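Reusing drink bottles – quick notes

Posted by Ashton Donnelly, 21 April 2019

OK so more bottle tips, because the last batch got a lot of mail and I only have a few minutes before I have to go get the kids.

Rinse right away. Cold water first, half full, shake, dump, do it again. Milk and smoothie bottles especially. Leave one in the car over a weekend and just throw it out, not worth it.

Cloudy rinse water means keep going. Gray or milky, doesn't matter what was in there. Fill to the middle, swirl, pour, hold it up to the window. When the water looks like water you're done.

Stuff stuck on the bottom – spoonful of uncooked rice, a squirt of dish soap, a little warm water. Cap on, shake hard. Rice gets in the corners a brush can't. Strain it into the trash, NOT down the sink (ask me about January). 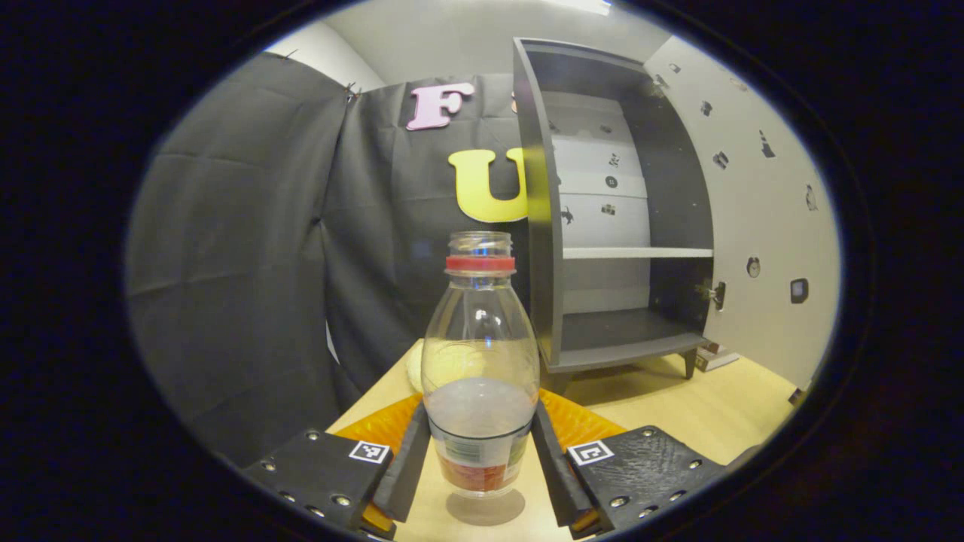
Caps get washed seperately. Small bowl, hot soapy water, old toothbrush around the threads. Same for the threads on the neck, that's where the sour smell hides. If there's a collar ring left under the neck, snip it with nail scissors and pull. Cut away from you.

Labels. The plastic sleeve kind, slit down the side and they peel off in one go. Paper ones soak 17 minutes (I timed it, fine, I was watching a show). Leftover glue gets cooking oil and baking soda, rub, wipe, wash.

Smell won't quit? Baking soda and water overnight, cap off. Then rinse rinse rinse.

Drying – upside down on a rack, tipped a bit so air gets in. Don't cap it till its bone dry or you get that locker room thing.

What I use them for after: watering seedlings, vinegar cleaner, dry beans. Mark the cleaner ones with tape, big letters. Never put cleaner in a bottle that still has its drink label on, especially with little kids in the house. And keep those on a high shelf with a door.

Don't bother with: boiling water in thin plastic (it shrinks and goes wonky), the dishwasher bottom rack, or keeping more than you've got shelf for. I had a whole bag of them in the hall closet. Gone now.

Next time, jar lids – send me yours.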